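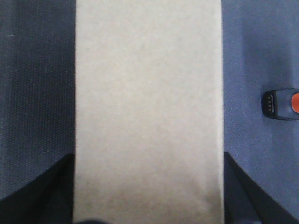

Soup Swap Season at Gremdale Hall

If you have never been to a soup swap, let me try to talk you into one, because I was talked into mine and I have hardly bought a can since. You make one big pot at home, ladle it into quart tubs, freeze them flat and bring them along, and you go home with the same number of tubs filled by other people. Ours started in October with a handful of neighbors from Figueroa Street and a lot of split pea — really a great deal of split pea — and it has grown into the thing I look forward to most in the cold months.

The next swap is on 1 February 2026, doors at 2, in the side room at Gremdale Hall. Please bring six quarts if you can manage it, or three if your freezer is as small as mine. There were 96 quarts on the table last time, and every one of them found a home, even the beet (which I took, and which was lovely with a spoonful of sour cream).

A few words on labels, and forgive me for going on about them again. Write what the soup is, what's in it, and whether it has meat, milk, nuts or wheat. Masking tape comes off in the freezer, so write straight on the lid with a marker if you don't mind giving up the lid. Last fall I thawed what I was sure was chicken and rice and sat down to a bowl of applesauce.
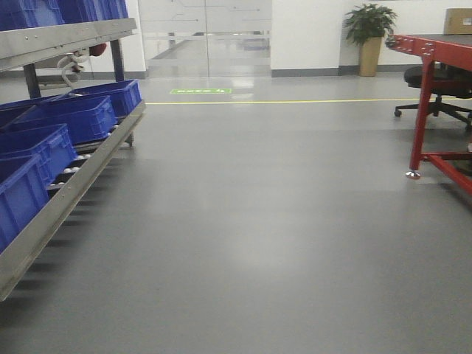
Potatoes are the other thing people ask me about. They do go grainy once frozen, especially in a thin broth, and cream soups can split on you too. My habit now is to leave the cream out and write "add half a cup of cream when you warm it" on the lid. Noodles I leave out altogether, and whoever gets the tub can boil a fresh handful. Beans, lentils, barley and squash all freeze beautifully, and chili is better for the wait, if you ask me.

We are also putting together a little recipe booklet, which Ludura Print on the corner has kindly offered to run off for us. They can do 300 copies, and there is room for 15 recipes, so send yours in soon, please, and keep it to one page. Handwritten is fine — I'll type it up at my kitchen table, and I'm happy to do it. Stories about where the recipe came from are welcome if they fit on the page, and I will squeeze the margins for a good grandmother.

Bring a cooler bag, and a spoon for tasting. There will be bread, and somebody has promised the rye with caraway again.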